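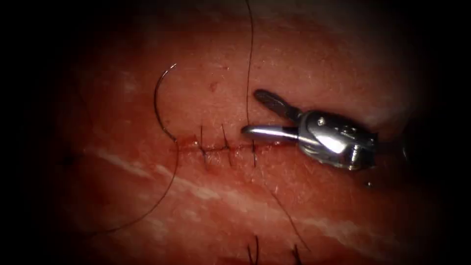

Suture bench, needle driver open beside the third stitch.

Pre-session check, Haruna rig, September 2020
Checked by: Chibuzor Isah

Jaws open and close fully: OK. Lovely smooth travel since the new cable!
Pad clamped: OK
Thread clear of wrist: OK, recheck after every knot
Needle count in/out: OK
Lamp: PASS, corners still dark. Ifeanyi, can we try the wider one?
E-stop: OK, both pedals
Disk space: OK
Episodes saved: 287, of which 281 usable. Best run yet, and the knot examples are great (do keep the slow ones!)
Sharps bin: REPLACE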